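Gilter Divik 2 Home Battery
Storage / Residential / Divik range

Price: $895 (inverter not included)
Availability: ships from Messina warehouse
Page updated 22 November 2019

Gilter says the Divik 2 will cut a household's power bill by up to 40 percent. We sell it, and we'd still take that number with a pinch of salt. It assumes a utility that charges far more in the evening than at night, and plenty of them don't. If yours has one flat rate and you have no solar panels, a battery will save you very little. Check your bill before you order.

The old Divik stays in the catalog at $699 until stock runs out. It uses the same cells and the same wall bracket. What the extra money buys is a newer charge controller and a phone app, and the app is the weaker half of that deal. Špela Vukčević on our service desk has been fielding calls about it since September, mostly about lost connections.

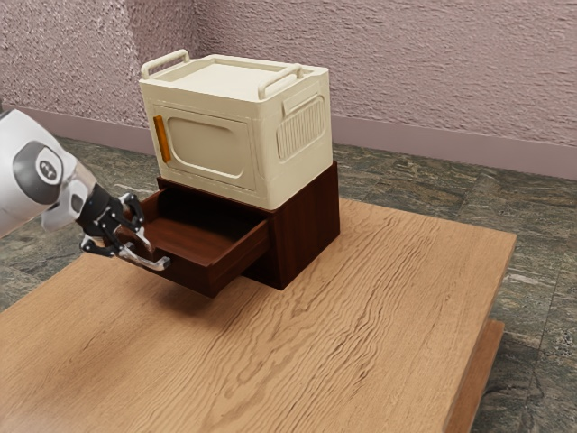 Rendering: cream unit with two raised handles, on a dark wooden cabinet.

Backup power is another claim to read slowly. The brochure talks about "whole-home comfort." In our view it will keep a fridge, a router and a few lights going. Don't count on it for central air or an electric range.

Tasside, the installer we use, wants to see your breaker panel before giving a price. Vasilis Dumitrescu handles those visits. Ask him what the warranty leaves out, and get the answer in writing.

In the box: battery, wall bracket, cable set, printed manual
Not included: inverter, permits, installation
Returns: unopened units only

Add to quote
Compare with Divik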